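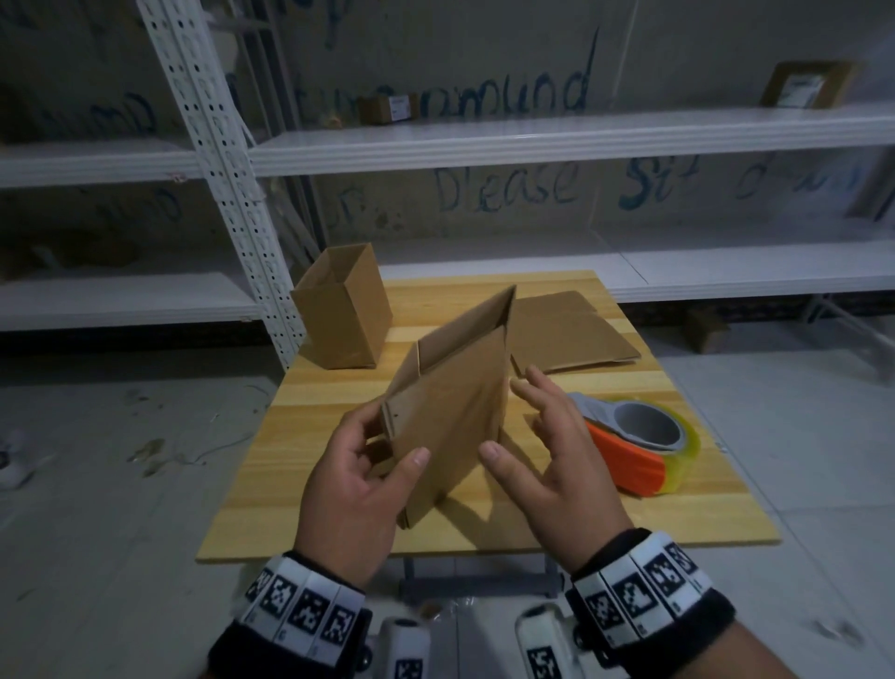 Folding up one of the cardboard cartons

Oct 10, 2021
To: Workplace fire safety list
Subject: Re: Emergency lights, monthly test, how are you all logging it?

> Hello all. We've taken over a second unit at Zavala and it came with emergency
> lighting but no log book that anyone can lay hands on. I've got 36 fittings
> across the two floors, mostly the bulkhead sort, and one key switch by the
> distribution board that seems to do the lot (or nearly the lot, there's a
> stairwell I can't account for). At the old place we had six fittings and I
> just scribbled on a calendar. What do people use for the monthly flick test?
> Paper, spreadsheet, one of these apps? And does anyone do the full three hour
> test themselves or do you get a contractor in? I've been quoted £494 for the
> annual by a local firm and I've no idea if that's daft or not.

Hello, and welcome to the world of key switches! I've been doing ours at Beler for a good few years now so I'll tell you how we go on, and others can shout if they do it better.

First thing, before you worry about what to write it down in: number the fittings. We went round with a label maker and a stepladder and stuck a number on every single one, then marked the same numbers on a printout of the floor plan. It took a whole afternoon and my neck was stiff for days, but I'd never go back. Before that our book was full of entries like "one by kitchen not working" and there are three by the kitchen.

For the monthly test I use paper. I did try an app (Girkeo, the free version) and it was fine, but I was forever up in the far corridor with no signal and it would lose what I'd put in. So now it's a clipboard with one sheet per month, a column of numbers, tick or cross, and a box at the bottom for what was done about the crosses. I type it up into a spreadsheet afterwards when I've got a cup of tea. Do fill in that bottom box, our assessor went straight for it. She wasn't bothered that we'd had faults, she wanted to see that somebody had fixed them and when.

On your missing stairwell, I'd bet it's on a different lighting circuit with its own test switch somewhere silly. Ours was inside a cleaner's cupboard, painted over. Look for a small plate with a slot in it. If you can't find one, get an electrician to trace it, and please don't go flipping breakers to find out like I did, I had the whole of accounts on the phone.

The three hour one we do in house, in March, but only the watching part. We start it late in the day when the building's empty, and make sure nobody will need the place until the batteries have charged back up, so allow a full day for that. Two of us walk round at the start, again part way through, and then again right at the end, and the end is where you find your bad batteries. Last time four had given up before we got there. Anything that needs opening up goes to the electrician, I don't touch the insides.

As for your quote, I'd ask what it covers. If that's testing, a proper certificate and a written list of faults, it doesn't sound mad to me for that many fittings. If replacement batteries are extra (they will be), ask for the price per battery now. We had one firm whose test was dirt cheap and then the bill came in at over £1,000 once they'd swapped everything in sight, including a couple I'm fairly sure had been new the year before. These days I write the fitting date on each battery in marker pen.

One more thing while I'm on. If any of your bulkheads are the old Rerkunix ones with the two screws on the underside, the covers go brittle, so have a spare or two on the shelf before you start. I've still got a few here if you get stuck, and you're welcome to them for the postage.

Does anybody else on here have self-test fittings? We're thinking about them for the new extension and I'd like to know whether people really do trust the little green light or still go round with the key anyway.

Cheers all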